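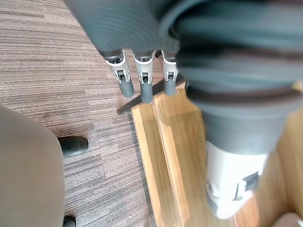
How many pitches does the Urnura training ground have? There are 3, and only one is heated.

The club opened the site on Saturday. Academy lead Kiyoshi Tanabe took 14 of us past the Truvar pitch, a hybrid surface cut twice a week, and then to the goalkeeping hall.

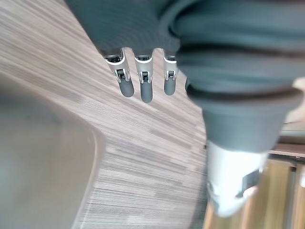

Low shots take up most of the keepers' session. For a ball along the ground, the hands go down early — fingers side by side and pointing at the floor, as with the gray-tipped ones here — and the knee closes behind them. Each keeper does two sets.

The Gough stand seats 942. Under-18 games are played there.
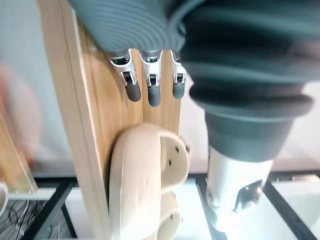

Fingertips down, light wood behind.

Shares: 14 | Comments: 2

Related
Hivum Cup: second-round draw
Gough stand gets new floodlights
Urnura name under-18 captain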